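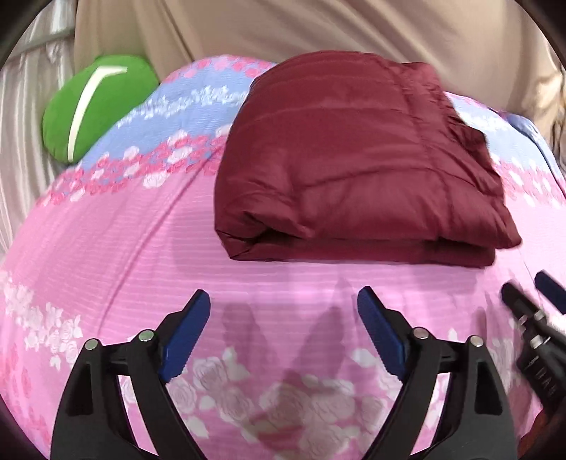 Fig. 2. Bedspread with rose print, used as the folding surface.

4. Folding and packing quilted jackets

This section covers padded and quilted jackets going into the Wora storage bag, medium size. For knitwear see section 3. For coats below the knee use the large bag and follow section 5.

The medium bag is 700 mm long and 200 mm deep when filled. It holds one thick quilted jacket on its own, or one jacket with a few thin items laid flat on top.

4.1 Before you start

You will need:
the Wora bag, unzipped on all three sides
the card sleeve and one blank card
a clothes brush
a bed or a large table

A made bed is the easiest surface to work on. Leave the bedspread on and pull it level. Move cushions to the back or to one side. If the bedspread has fringes or beads, cover it with a sheet.

The jacket must be clean and completely dry. After washing, leave it on a hanger for 72 hours in a heated room before packing. Feel inside the cuffs and along the bottom hem, where padding holds water longest.

CAUTION: Do not pack a jacket that feels cool or heavy in any part. Damp padding will go musty in a closed bag and the smell is difficult to remove.

4.2 Preparing the jacket

1. Empty every pocket, including inside pockets.

2. Brush off dust and hair, working down the jacket from the shoulders.

3. Close the main zip to the top. If the jacket has press studs as well, fasten the top and bottom ones only.

4. Detach any fur or imitation fur trim and store it separately. Do not put it inside the hood.

4.3 Folding

1. Lay the jacket face down and smooth it out with your palms. Work from the middle towards the sides. Shiny fabrics slide about, so keep one hand on the jacket while you move the other.

2. Fold the left sleeve straight across the back. Fold the right sleeve over it.

3. Bring each side in so that the two edges meet at the centre.

4. Take the hem and fold it up towards the collar. If the layers slip or bunch at this point, do not try to press them flat.

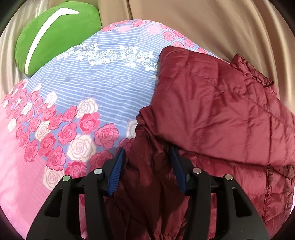

Open the jacket out again, shake it once by the shoulders and go back to step 1. A fold made over bunched padding leaves a hard ridge, and the ridge will still be there in the autumn.

5. Where you can, let each fold fall along a line of stitching.

6. Lay the collar or hood loosely on top of the folded jacket. It does not need to be tucked in.

7. Check the size of the stack against the base of the bag. It should be slightly smaller all round. Small puckers in the fabric do no harm.

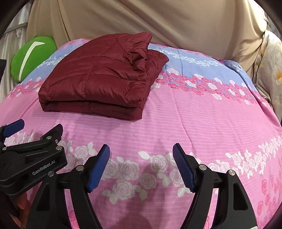 4.4 Filling the bag

1. Place the open bag beside the jacket with the zip side facing you.

2. Slide both hands under the stack, palms up, and lift it in one movement. Lower it into the bag with the folded edge towards the zip.

3. Add thin items on top if there is room. Stop 2 cm below the rim.

4. Close the zip slowly, holding the fabric clear with your free hand.

5. Write the contents on the card and push it into the sleeve.

NOTE: The Wora bag has no valve. Do not use it with a vacuum cleaner. Padding that is squashed for a whole season may not recover its thickness.

4.5 During storage

Store the bag flat, on a shelf or under a bed. Do not stack more than one bag on top of another. Jackets put away in March should be taken out and shaken once during the summer, then folded again along different lines.

Text: Yolotzin Quintero. Revised 09/10/2023.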